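Rurnton office space, Mevwood building, quoted area

tenant_rep26
Landlord quotes 3,332 square feet rentable on the second floor. My measurement of the usable area is over 300 short of what the load factor implies. Has anyone leased there?
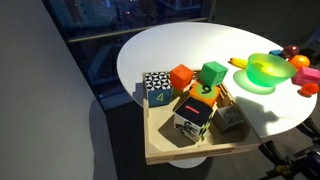 The quote includes a share of the lobby and the loading corridor.

corelease
Check which measurement standard the lease cites. Older Mevwood leases cite none.

slabdepth
Disagree that it matters. Rent is a fixed monthly sum. Compare totals with Brevwood and ignore the area.

corelease
It matters for operating expenses. Those are prorated by rentable area. 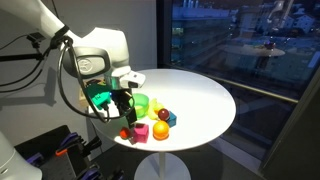 At Brevwood the share was recalculated after a remeasure in October.

slabdepth
Only if the lease allows a remeasure. Most I have read do not.

tenant_rep26
Mine is silent on it. Parking is 26 spaces, 2 of them reserved for us. I will ask for the floor plan with the area calculation.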